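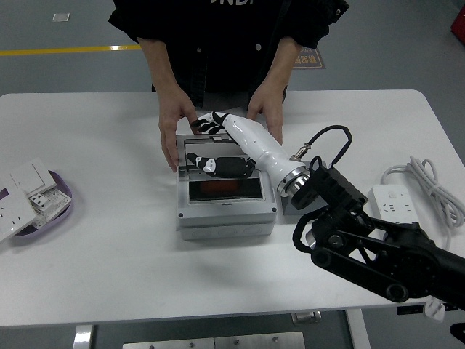 The Flukell is an uncrewed surface vessel built for mine hunting in shallow coastal water. It was designed by Datano, a small naval engineering firm, and takes its name from the fluke-shaped keel that keeps it steady while it tows a sonar body behind it. Two hulls have been completed, and between them they have become one of the most closely watched projects in small-boat mine warfare!

Origins

The idea began with naval architect Begoña Requena, who had spent much of her career on crewed minesweepers and wanted a boat that could go into a suspected field with no one aboard. Her first sketches showed a twin-hulled craft. Tank tests at the Bitach basin favored a single narrow hull with a deep keel, and the second design was the one that went ahead. Tarek Hegazy joined soon after to lead work on the propulsion system, a diesel-electric arrangement that lets the boat run on batteries alone during the quietest part of a search.

Design

The hull is made of glass-reinforced plastic, chosen for its low magnetic signature. Most of the metal on board sits in the engine compartment, which is wrapped by a set of degaussing coils. The mast folds flat for transport, and the whole vessel fits on a road trailer once the keel has been unbolted.

Its main sensor is a towed side-scan sonar that covers a strip of seabed 200 meters wide on each pass. A second, forward-looking sonar in the bow warns of moored mines and fishing gear. The boat steers itself along a planned search pattern and sends back short reports on anything that looks out of place. An operator ashore decides which contacts deserve another look. The vessel carries no weapons, and disposal is left to divers or to a separate underwater vehicle.

The search software, called Helmy, is a wonderful piece of work in its own right. Written by a team under Meriem Samir, it adjusts the spacing of the search lines as the current shifts, so the boat doesn't leave gaps when the tide turns. Earlier systems needed an operator to redraw the pattern by hand, often several times in one outing.

Trials

Sea trials opened in March with the first hull, working out of the harbor at Bitach. Dummy mines had been laid across a test area by a support crew under Mostafa Fahmy, a former clearance diver. The early runs were slow going — weed fouled the tow cable again and again, and the winch was eventually rebuilt with a cutter at the fairlead. After that change the boat logged some 500 hours at sea, including a night search in heavy rain that crews still talk about with real delight.

The trials report listed 351 sonar contacts. Many were old anchors, lobster pots and lost chain, which gave the analysts plenty of practice in telling harmless clutter from the real thing.

Later work

The second hull has a longer battery compartment and a quieter propeller. Asmaa Abdelaziz, who took over as program manager after the first trials, has also pushed for a launch ramp that would let a larger ship carry the boat and recover it while under way. Ramp tests have been done in sheltered water only, with open-sea recovery still to come.

See also: Mine countermeasures; Side-scan sonar; Degaussing

Last updated: March

Contact us | Copyright | Back to top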